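Gripper notebook, August, a bit after 4 in the afternoon

Picking up from the last entry, where I'd swapped the pads on the Sterkow hand tool and then run out of day. Finger comparison is still the only thing on my list, so that's what this is.

Quick recap for anyone reading over my shoulder: we've got the Sterkow hand-held, which is the one I keep reaching for, and the Zultden, which has the nicer trigger and the worse everything else. Both feed the same Tukidum logger. I want to know which one we take into the long sessions, and I'd like to stop changing my mind every time I pick one up!

Trigger feel first. The Zultden is lighter on the pull and my hand doesn't complain after an hour. The Sterkow has a stiff spot right before full close, and I find myself squeezing past it and mashing whatever I'm holding (sorry, foam blocks). I backed the return spring off a turn and it got better, but then the fingers were lazy coming open again, so I put half a turn back in. Good enough for now.

Logging: 436 grasps on the Sterkow so far, 112 on the Zultden. Lopsided, I know. The Zultden kept dropping its link to the logger and I lost patience with it — new cable goes in before I touch it again. Three of its runs have a hole in the width readings and I've marked them bad in the sheet. Don't use those for anything.

Camera on the Sterkow is staying where it is. I tried tipping it down to get more of the tips and less of the table, and the view was great right up until I picked up something tall and saw nothing but the something. Back to the old angle. The Oyewole mount would let me slide it forward a little, so I may borrow that idea and print my own.

Pads are the real problem. The black covering is fraying and lifting along the top of both fingers, and I'd bet good money that's where the thin stuff is snagging. Fingers wide open over the bench, nothing in them, so there's a before view to hold the new pads up against: 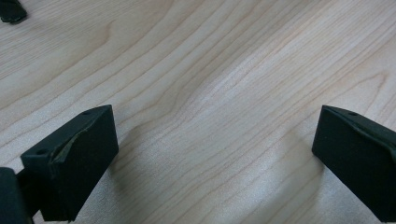 Next time

Strip both fingers back and clean off the old glue. Try the thinner rubber on one side and the same old covering on the other, then repeat the card and washer pickups. Re-zero the width after the pads go on — I forgot last time and every reading came out too wide. Cable for the Zultden. And if I'm writing about trigger feel again in the next entry, somebody please take the screwdriver away from me.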